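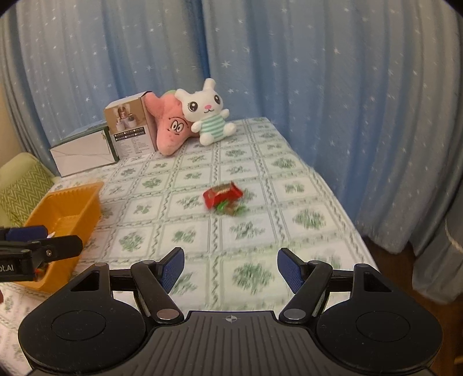

I'm looking for people who grew up eating at somebody's grandmother's table and would like to talk about it. My project is called the Samositz Supper Notebook, and it's a book (a real printed one, fingers crossed!) about weeknight meals in Ashby between the time the mill was busy and the time it closed. No holiday feasts, please, I have a drawer full of those already. I want the Tuesday-type food: the noodles, the soup that went three days, the thing your aunt did with cabbage that you still can't stand.

So far I've talked with 57 people, mostly from the streets near the old Gidonell bakery, and I'm short on folks from the Sikow side of the river. If your family lived over there, even for a couple of years, you go right to the top of my list. You don't have to be a good cook. One of my favorite talks was with a man who can't boil an egg but remembered where every person in his family sat.

What I'd ask of you: one conversation, about 300 minutes at the very most if you're a talker like me, and we can split it over two or three visits. I'll come to you, or we can meet at my place, or we can do it by phone after 6 p.m. I record the sound only, and I'll send you the typed pages before anything gets used. Cross out whatever you like. You can go by your first name, a made-up name, or no name.

I can't pay much. There's a small grant behind this, $2,000 for the whole thing, and most of it goes to the printer. You'll get a copy of the book and I'll cover your bus fare or gas. If you have recipe cards, I'd love to copy them while you're there, and they go straight home with you.

I'm taking names through the end of January. Drop a note at 822 Ashby Road, or use the contact form on this page and tell me your neighborhood, a good time to call, and one thing that was on the table too often. If you're asking for a parent or grandparent, say so, and please sit in if they'd like the company.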